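Tuesday, 19/03/2019

Up before seven. Coffee, the end of the bread, then straight into the living room. I have put off the clothes since the weekend and the trip to Cistlow is close enough that I can't put them off any more. Everything black first, then the rest. That was the plan I wrote on the back of the water bill last night and I mostly kept to it.

Rack pulled out in front of the TV cabinet, hangers over from the closet, the marble-patterned table for whatever doesn't hang.
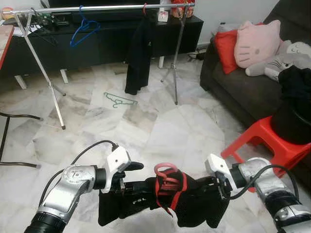
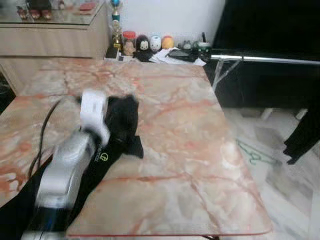
The black things

Most of what I own for work is black, so it all looks the same in a heap. I only find out what a thing is when I hold it up by the shoulders. Two of the tops had gone gray at the seams and I put them in the bag for Edit, who wants old cotton for cleaning her bicycle. One had a hole under the arm that I had forgotten. I could mend it. I put it in the mending basket, where there are already three things from last year.

The red hangers are the worst ones. They are thin, and anything with a wide neck slides off to one side. The blue and teal ones are better but I never have enough of them. I should buy a set that all match and throw the others out. I have written that in this diary before, probably last March.

Kept the long one with the collar for the dinner on the second night. It will need a press when I get there, as there is no point doing it before it goes in a suitcase.

The table

Wiped it after lunch. It shows every crumb on the pale parts and hides everything on the orange parts, so I go over it twice. Magdolna says I should put a cloth on it and be done. I like it without. My mother had a cloth on every table in the house and we were never allowed to put a glass down.

Left the trophy and the other things along the wall where they were. The trophy needs a new place, but not this week. If I start moving things like that I won't get to the packing at all.

Folding went all right. I do shirts in thirds and then in half. Pants over the arm of the chair until the end. Socks I don't fold, I just push them into the shoes.

Phone calls

Reginald called at eleven about the car. He can take us to the station but he has to be at work after, so we leave at 6:30 or we take the bus. I said 6:30. He also asked if I still had his drill. I do. It's in the hall closet behind the ironing board, and I told him I would put it by the door so he can take it when he comes.

Then Krishnamoorthy, about the money. The room came to more than he thought because of the extra night, and my share is 2,000. I had written down less. I went back through the messages and he was right, he did say it at the start of the month. Sent it while he was still on the line so that it was done. He is bringing the adapter and the small kettle, so I took both off my list.

Botond hasn't answered about the keys. If he can't water the plants I will ask Magdolna, but she was the one who did it at New Year and I don't like to ask her twice in a row. I will try him again tomorrow in the evening, after his shift.

The list

Done: black things sorted, shirts folded, table wiped, room paid for, drill found.

Not done: shoes, the zipper on the big suitcase, toothpaste, something to read on the train, call the dentist and move the appointment.

The zipper is the one that worries me. It sticks at the corner and last time I closed it by kneeling on the lid. I rubbed a candle along it this afternoon, which is what Edit does, and it moved a little better with nothing inside. I don't know how it will be when it's full. The other suitcase is smaller but it closes. If I leave the second sweater at home I could use that one. I looked up the weather and it says cold in the mornings, so I want the sweater. Maybe I can wear it on the train.

Evening

Soup from the freezer, the lentil one, not very good. I think I left out the salt when I made it. Ate the last of the pickles with it.

Took the bag of old cotton down to Edit at seven and stayed for 35 minutes, longer than I meant to. She is repainting her kitchen and can't decide on the yellow. She had three squares of it on the wall by the window and I said the middle one. She said everybody says the middle one. Her sink is in the hallway with a towel over it. She has been washing the dishes in the bathtub and seems quite cheerful about it.

Came back up and paired the last of the socks in front of the news. There is one gray one left over. I went through the laundry bag again and felt around inside the pillowcases – that is where they end up – but it wasn't there. Put the single one in the drawer in case.

Tomorrow the light things, the bedding if there is sun, and the dentist before ten. Buy toothpaste on the way home. Also bread.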